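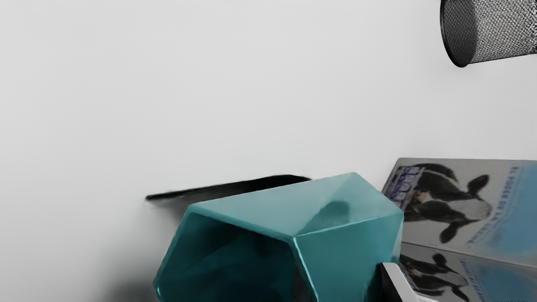

Ignacio Hutchins wrote in after my last post to say that the planner was fine and I should stop touching it. His argument: if grasps fail mainly on shiny objects, the fault is in the depth estimate, and no amount of replanning will fix a surface that was placed wrong to begin with.

He is mostly right. I spent December on the renderer side of Skerkaso, and the teal hexagonal container has been my test object. Lying on its side, it gives the segmenter glossy facets, hard edges and a dark interior. The mask tends to split along the brightest edge, and the pose fit then locks onto one facet and reports high confidence. The mesh pencil cup fails differently. Its mask is clean but the depth is noise.

Changes so far:

Pose fitting now runs from 4 seeds and keeps the two best. It used to keep one.

The collision margin is read per object from the Orkilley config file. The old global value is gone.

I rerendered 400 views with the light moved between each - same layout, same camera.

Split masks on the container dropped to nearly 30, all of them with the open end toward the camera. I have not touched the planner. The seed count is a command line flag for now, and the default in the repo is still one, so set it before you run the batch script.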